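Subject: Re: [cell-maint] Right wrist drifting after finger swap
List: cell-maint, Pasmont site

On the two-arm sorting cell at Pasmont, a user wrote:

> After the last finger change the right gripper closes off center.
> Left is fine. I re-ran the zero routine twice, no difference.
> Is this the bracket or the finger seats? Torque log says 70 on
> all four bracket screws.

Check the bracket first. We had the same fault on the Longate cell in June, and the zero routine will not catch it, as it only reads the motor side. If the bracket sits skewed on the wrist flange, the fingers meet in the right place according to the controller and in the wrong place on the table.

Order that worked for us:

Power down the arm and support the wrist. Unplug the gripper cable at the bracket end. Back all four screws out, wipe both faces, and refit crosswise in two passes. The old Kashyap sheet gives 70 as the final value – run the first pass at half that. 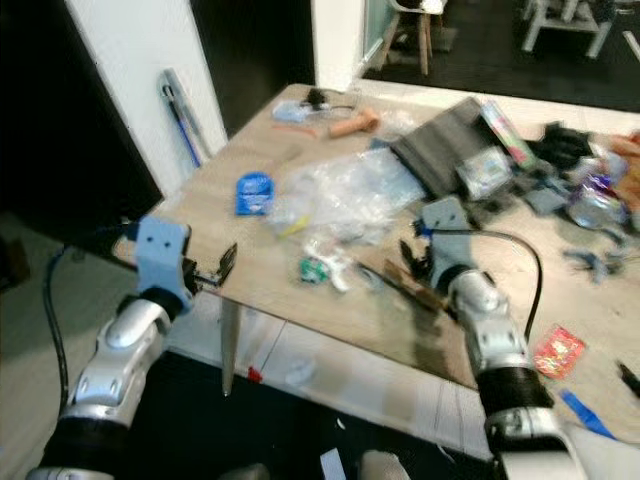 Before you plug the cable back in, turn the wrist by hand through its full range and look at the slack. A loop that is too short pulls on the bracket at the end of travel and will bring the fault back within a few shifts. Ours needed 385 mm from connector to first clip. The sheet says 292, and that is for the older wrist.

Then zero, and run 5 open-close cycles with nothing between the fingers before going back to mixed items. Soft packets hide an offset, so use a rigid gauge block for the check.

If it still closes to one side, pull the fingers and look at the seats. Warier has spare seats under the same part number as the left arm. Please post the before and after offsets to the list.

– Longate cell maintenance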